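# The Basket at the End of the Table

I have become a person with opinions about laundry baskets, and I'm thrilled about it. Not the big hamper in the corner of the bedroom, which can look after itself. I mean the small one, the low plastic tub you can pick up with one hand, the one that lives on the table while you fold and then goes off down the hall with whatever needs to go down the hall.

It started last December, when we moved into the apartment on Lyimo Street and lost our laundry room. In the old place I folded on top of the dryer and had two deep shelves for the results. In the new one there's a machine in a closet, a door that opens the wrong way, and that's it! For the first few weeks the clean clothes went from the machine to the couch and from the couch to whoever needed a shirt. By the end of the month I was so tired of digging for socks that I cleared a table and made a rule: clean laundry goes on the table, and it leaves the table in a basket.

That rule has changed my evenings more than any gadget I've bought in years.

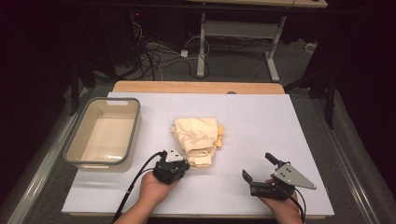 A good folding surface is worth some fuss. You want it flat, you want it pale, and you want more of it than you think. Pale matters because you can see what you're doing, every stray thread and every missed crease, and a cream top on a dark tablecloth never looks finished to me anyway. A large white board laid over a wooden table does the job beautifully, with the empty basket off to the left and the folded cream bundle in the middle where both hands can get at it. I like the wood to stay uncovered along the far side, too — it's a handy line to square things up against. Ours wobbled until I put a strip of shelf liner under it, and now it stays put through the heaviest towels.

As for the folding itself, I've tried most of the famous methods, and I've kept a piece of each. T-shirts get thirds and then a half. Sweaters get the sleeves laid across the back and two loose folds, never a tight roll (I rolled sweaters for a whole winter and they came out looking like bread). Small bright things, washcloths and kids' socks and so on, I tuck in beside something larger so they travel together and don't vanish between the table and the drawer.

Then there are the things I refuse to fold. This was the big discovery! Fitted sheets, soft pajama pants, the old cotton throw that gets washed every few days, dust cloths: they go straight into the basket in a heap. A heap in a basket looks intentional. The same heap on a chair looks like a problem. I gained back a good chunk of every evening with that one decision, and the throw is exactly as cozy as it was when I used to wrestle it into a rectangle.

Which brings me to the basket, and I could go on about this all day. I went through 3 before I found the right kind, and by then I knew what I was after. The Padeck was a lovely woven thing that snagged every knit I own. The Dresent folded flat, which sounded brilliant, and it folded flat at the top of the stairs with 6 bath towels in it. What I use now is plain molded plastic from Skerar, the small housewares shop near the bus station, and it has smooth walls, a firm rim and a handle hole in the end.
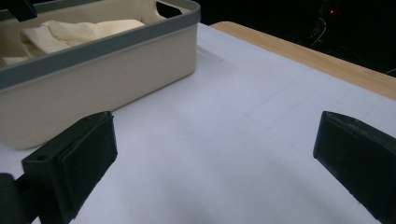 Smooth walls are the first thing to check. Run your hand around the inside, right down into the corners, and if you feel a seam or a rough spot, put it back. After that, look at the rim. A thick one is kinder to your fingers when the load is heavy, and if it's a darker color than the rest, it won't show the grubby marks where everyone grabs it. Cream with gray is my favorite combination, quiet enough to leave out in the living room and still cheerful with a bit of color inside.

The handles deserve a test in the store. Slide your whole hand through, lift, and tip the basket toward you as if you were pulling it off a high shelf. A cutout in the short end lets you draw it out like a drawer, so a row of them can sit on a closet shelf with no space wasted between. I have one for linens, one for the kids, and one that stays on the table, always, waiting for the next load.

Buy the second one when you buy the first, by the way. I went back to Skerar for a match and the gray had turned into a slightly different gray, and yes, I notice it every single morning when I reach for a towel.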